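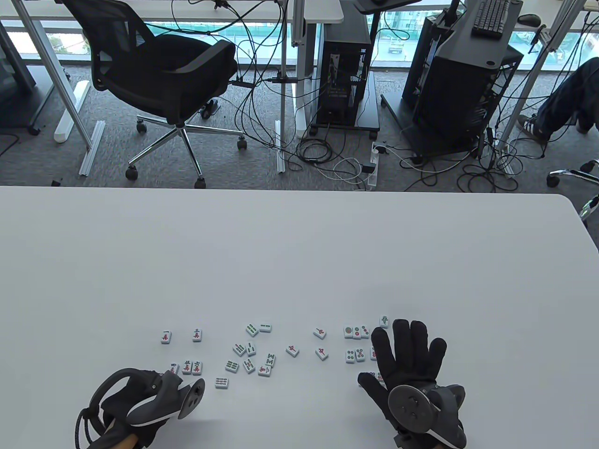 Figure 3. Tile sorting with the tracked gloves, head view.

4.2 Collecting the demonstrations

We love this task, mostly for how mean it is to a hand tracker! Mahjong tiles are small, they sit close together, and the fingers keep covering them (look at the dot tiles by the right glove). We recorded 2,740 demos in April and kept 2,000 for training the Samov policy. Another 200 went to validation, and we come back to those in Section 5.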